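Trornhamは、接触を伴う日用品操作の模倣学習を研究対象とする企業内研究グループである。ロボット実機の遠隔操縦に代えて、人が両手に手持ち型グリッパを持って作業し、その動作と手先視点の映像から方策を学習する手法を開発している。以下に、現在の研究内容、収集環境、得られている結果、および共同研究の体制を記す。

## 研究の対象

主な対象は、開閉部をもつ容器の両手操作である。蓋、留め具、持ち手の可動範囲はそれぞれ異なり、把持位置が数ミリずれるだけで必要な力の向きが変わる。剛体の搬送を前提とした把持計画では扱いにくく、片手で本体を拘束しながら他方の手で可動部を動かす協調も要求される。

現行の課題セット「Ilon」は9種の課題からなる。蓋付き収納箱の開閉はこのうち最も多くのデータを割り当てている課題で、蓋の縁の把持、ヒンジまわりの回転、小物の出し入れを一連の動作として扱う。各課題は開始条件と終了条件だけを定義し、途中の手順は作業者に任せている。同一課題内に複数の解法が混在することを許容し、方策側で多峰性を表現する方針である。

収集では左右のグリッパを同時に記録し、頭部視点の映像と時刻を合わせる。頭部視点は両手と対象物の相対配置を、手先視点は接触部の局所的な変化を受け持つ。左右のグリッパは同一設計で、上面に三角形の金属プレートを備える。

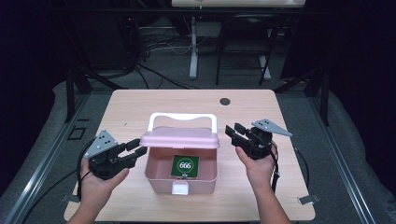

## 手法

### 表現と学習

方策の入力は、手先視点2系統の画像と、直前までの手先軌道である。頭部視点は学習時の補助信号としてのみ用い、推論時には与えない。実機側の頭部カメラの取付位置に制約を課さないための選択であり、機体を変更しても入力の構成が変わらない。

出力は両手の相対姿勢と開閉幅の系列とする。絶対座標系での指令は使用しない。収集時の机の高さや作業者の立ち位置が方策に混入することを避けられる一方、両手間の距離の誤差が蓄積しやすい。この誤差に対しては、左右の手先姿勢の差分を別系統で予測し、両者の整合をとる損失項を加えている。

### 接触区間の抽出

収集した軌道は、開閉幅の変化と画像特徴の変化量から、接近、把持、可動部操作、離脱の4区間に自動分割する。蓋の操作では、指が縁を挟んだ時点から蓋の姿勢が変わり始めるまでの区間が短く、等間隔のサンプリングでは学習時の重みが不足する。

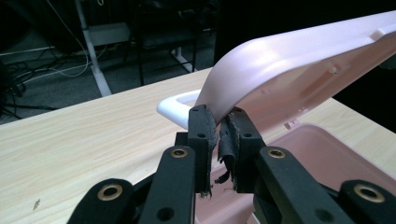 このため、把持と可動部操作の境界前後のフレームを高い密度で抽出し、学習バッチ内の比率を固定した。境界の検出にはSkilico社と共同で開発した区間分割器を使用する。教師ラベルは人手で付与した125本の軌道に限り、残りは分割器の出力をそのまま用いる。ラベルを増やした条件との比較も行ったが、蓋の課題では差が小さく、現在は収集本数の確保を優先している。

指先の内側には布状のパッドを用いる。パッドの状態は手先視点の画像に常に写り込むため、方策がその見え方に依存しないよう、学習時に指先領域へ明度変動と部分的なマスクを適用する。

## 現在の結果

蓋付き収納箱の課題では、1課題あたり400本の軌道で学習した方策を基準条件としている。基準条件において、境界フレームの比率を固定した方策は、等間隔サンプリングの方策と比べて縁の把持後に蓋を取り落とす失敗が減少した。接近区間での失敗には有意な差を認めていない。

残る失敗は主に二つの型に分かれる。一つは持ち手が蓋の可動域に重なり、手先視点で縁が遮蔽される場合である。もう一つは箱の内部に小物がある場合で、内容物の輪郭を把持対象の縁と取り違える。

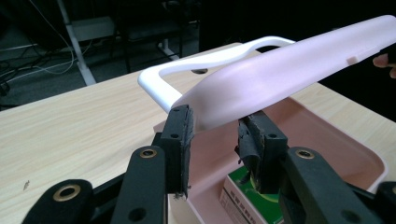
後者については、箱内の物品の種類と配置を試行ごとに変えた追加収集を3月から進めている。前者に対しては、遮蔽直前の手先軌道を保持する記憶機構を検討中であり、単純な履歴長の延長では推論遅延が制約となることを確認している。

収集データに含まれる失敗試行は破棄せず、失敗区間の開始時刻を付して保存する。方策の学習には使用しないが、実行時の異常検知器の評価に用いる。

## 設備と体制

収集区画には、木目天板の作業台と、その周囲に組んだ金属フレームを設置している。区画の背後は黒いカーテンで仕切る。学習基盤は収集設備とは別系統で運用し、生データの受け渡しは課題単位で行う。

研究は次の機関と分担している。

- **Trornham**：課題設計、データ収集、方策の学習
- **Skilico**：区間分割器、時刻同期ソフトウェア
- **Demchenko研究室**：実機評価、異常検知

実機評価は方策の開発担当から独立した手順で実施する。評価担当には学習条件を開示せず、初期配置の系列のみを共有する。

## 共同研究・データ利用

Ilonの課題定義書と評価手順書は、共同研究契約を締結した機関に提供している。軌道データの提供は課題単位とし、手先視点の映像、開閉幅、両手の相対姿勢を含む。頭部視点の映像は提供範囲を個別に協議する。

新規課題の提案も受け付けている。提案時には、対象物の寸法、可動部の数、想定する開始条件と終了条件を記載のうえ、研究企画窓口まで送付されたい。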